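PETEK PRESS TO PUBLISH "THE FLONUM LEDGER"

A first novel follows a family restaurant through its last winter.

Petek Press will publish The Flonum Ledger, a novel about two sisters who inherit a failing restaurant in Baden and the account book that came with it. The book runs 454 pages and will be sold in paperback and as an e-book.

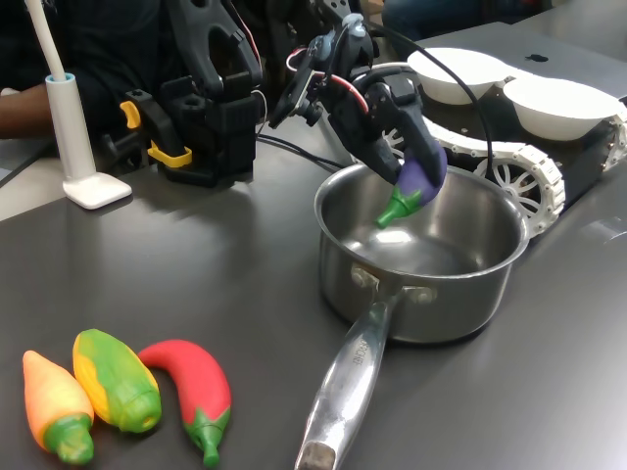
The story opens in January, when the older sister comes home to close the business and finds that the ledger has entries in a hand she doesn't know. Much of the first part takes place in the kitchen after hours. The pan she keeps coming back to is a plain stainless steel saucepan with a long metal handle held on by two rivets, like the one in the photo, and it is the only thing of her father's she asks to keep. The younger sister wants to stay open through the spring, and most of the book is the argument between them.

The novel is told in 13 long chapters, each starting with a page from the ledger. The author worked as a line cook before turning to fiction and wrote the first draft in some 90 days.
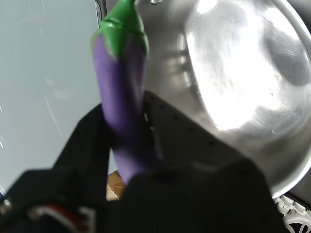
New Fiction

The Flonum Ledger is the second title in the Flino series, which Petek Press set up for first novels. Books in the series are picked from open submissions and edited in house. The first Flino title was a collection of linked stories set on a ferry.

Advance copies are available to reviewers, booksellers and librarians on request. Please say whether you would like print or e-book.
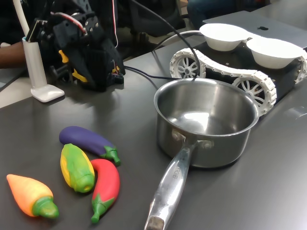 Reading Group Guide

A free guide will be posted on the Petek Press website when the book goes on sale. It has discussion questions, a short interview with the author and a map of the streets used in the novel. Groups may print it and share it.

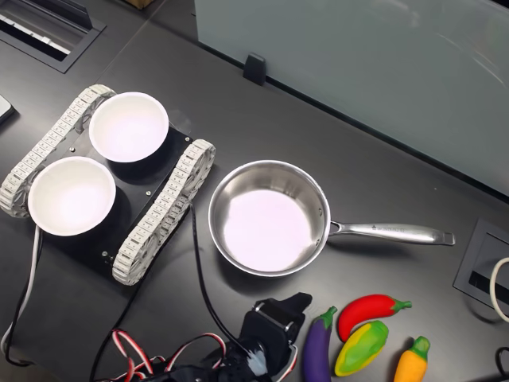

Last updated: April 24, 2018

Petek Press is an independent publisher of fiction and essays. Review copy requests and questions about foreign rights should be sent through the contact form on the press page.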